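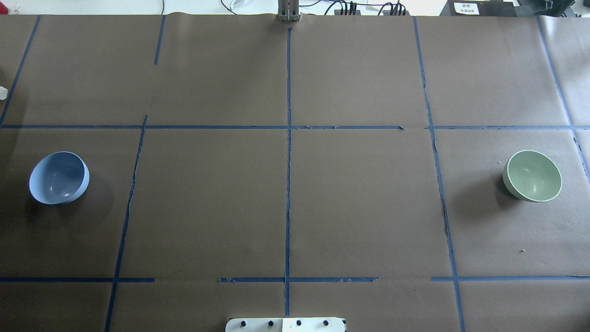 *Paper covering and tape divisions on the shared table, with a bowl at either side.*

## Re-laying a brown paper table covering with taped divisions

**Posted by Hjalti Bech** in Workrooms and Shared Furniture

I am responsible for the upkeep of a long shared table at the Bivel workroom. The surface is covered with smooth brown kraft paper and divided into rectangles with dark blue painter's tape, so that bowls, pots and similar items may be placed in an agreed area. The covering is renewed every six weeks.

The arrangement is satisfactory in principle. The execution is less so. The lines were applied by hand, and in several places they wander noticeably from straight. The long line which crosses the full width of the table was made up from more than one length, and it shows small gaps and overlaps, particularly right of centre. Pale specks also show up plainly against the brown.

I should be grateful for advice on the following matters.

- How may long tape lines be kept straight on paper, given that the paper has no printed guide?
- Is it better to overlap two lengths of tape or to bring the ends together?
- Can individual strips be corrected without tearing the paper beneath?
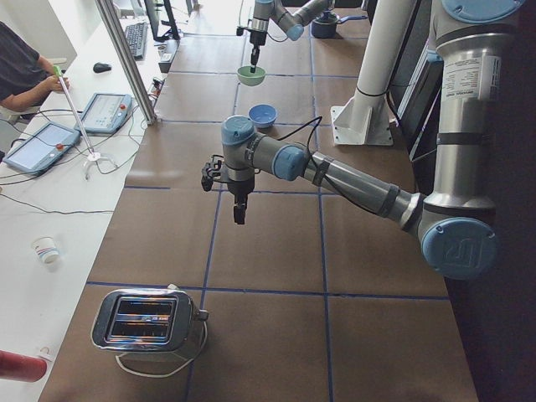

I would also welcome views on whether the paper should be replaced at a fixed interval or only when it is marked. Our present stock is a roll of 47 metres, and I have been asked to justify the rate at which it is used. We lay a single thickness. A permanent painted grid has been suggested, but the layout of the rectangles is altered from time to time and I am reluctant to commit the table to one pattern.

The bowls in regular use are light and have smooth rims. They are not expected to harm the paper, although anything dragged across a raised join will presumably catch on it sooner or later.

---

**Reply from Mwaipopo Furnishings Desk**

The majority of difficulties with coverings of this type arise before any tape is applied. Kraft paper taken directly from a roll retains its curl for some time. If it is fixed while it still wishes to curl, it will move under the tape and the lines will move with it. We recommend the procedure below.

1. Clear the table and wipe it down. Allow the surface to dry fully.
2. Cut the paper with a generous allowance at each end. Lay it with the curl facing downwards and leave it overnight with flat weights along the edges.
3. Fix one short end. Draw the paper smooth from that end, working outwards from the middle with the palms, and fix the opposite end. The long sides are to be fixed last.
4. Measure the intended position of each line from the same long side of the table and make a small pencil mark at both ends. On a long table, add marks between them.
5. Stretch a length of string between the end marks and lay the tape against it. Two persons are required, one to hold the roll and one to press down.

The tape should be lowered on to the paper in one movement and pressed from the middle outwards. Where tape is fed out and pressed a few centimetres at a time, each small error of direction is carried into the next section. A wavering line is generally the result of this method. Tape pulled tight will also tend to shrink back and pucker the paper, so it should be held straight but not stretched.

With regard to joins, we advise a short overlap. Ends brought together look very well on the first day, but any movement of the paper opens a gap. An overlap of a finger's width is ample. It should be placed at a crossing, where there is already a double thickness and the eye is not drawn to it. If the line can be laid in a single length, that is preferable to any join.

Lifting a misplaced strip is possible within the first few minutes. Fold the tape back flat upon itself and draw it away slowly. After a day or so, smooth kraft paper may lose its top layer with the tape. In that event we would leave the strip in place until the next renewal.

---

**Reply from rudia_stores**

Agree with the string. A long metal rule does the same job if you have one.

Do not use water on the specks. A dry soft brush, or press a bit of tape very lightly on them and lift. Water cockles the paper and you will be looking at that for the rest of the six weeks.

---

**Reply from Lodarov Rooms and Equipment**

We would add some remarks on replacement, as the point has not been addressed.

Our own practice is to inspect the covering at a fixed interval and to replace it only where one of the following is found: a tear, a stain which has passed through to the table, or a tape line which has lifted for more than a hand's length. A fixed replacement date is simpler to administer, but it discards a good deal of serviceable paper. Should the rate of use be queried, a written note of each inspection is usually sufficient.

We would advise against a painted grid in any room where the layout is subject to change. If a record of the present layout is wanted, the measurements may be written on a strip of card and kept with the roll. The next person to lay the covering can then transfer the marks directly, and the rectangles will come out the same size as before.

Small tears at the edge may be patched from underneath with a piece of the same paper and a little paste.

---

**Further note from Hjalti Bech**

I am obliged to all who replied. The overlaps will be moved to the crossings when the covering is next renewed in May, and the string method will be adopted for the long lines. May I ask Lodarov whether the card is marked from the left-hand end of the table or from the centre?

---

**Reply from Lodarov Rooms and Equipment**

From the left-hand end. A centre mark is added separately.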